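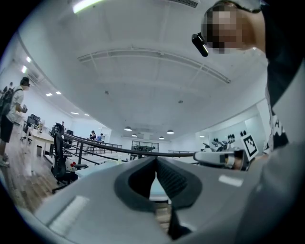

## 4. Setting up a relay leg in Plidden

Plidden tracks charity runs and torch relays from one event file. Complete section 3 (Event file) before adding legs. Each event holds up to 286 legs and 2,000 registered runners.

1. Open **Event > Legs** and select **Add leg**.
2. Enter the start point and the handoff point. Use the names printed on the course map.
3. Assign a lead runner and at least one escort vehicle.
4. Under **Agency**, pick the department that staffs the leg. A shared leg takes two entries.
5. Set the handoff window in minutes. The default is 7.
6. Select **Save**, then **Check route**.

**Note:** Leg numbers follow save order. To renumber, drag the rows in the list and save again.

**Caution:** Deleting a leg also removes its pledge totals. Export the pledge sheet first.

### 4.1 Pledge pages

1. In **Pledges**, switch on **Public page**.
2. Enter the goal for the leg in whole dollars.
3. Send the link to the lead runner.

Pages stay open until the event is closed. Offline gifts are entered under **Pledges > Manual**, one line per donor.

### 4.2 Error 494

Error 494 means two legs share a runner at the same time. Change the runner or the start time and run **Check route** again.

Section revised 6/30/25, N. Đào.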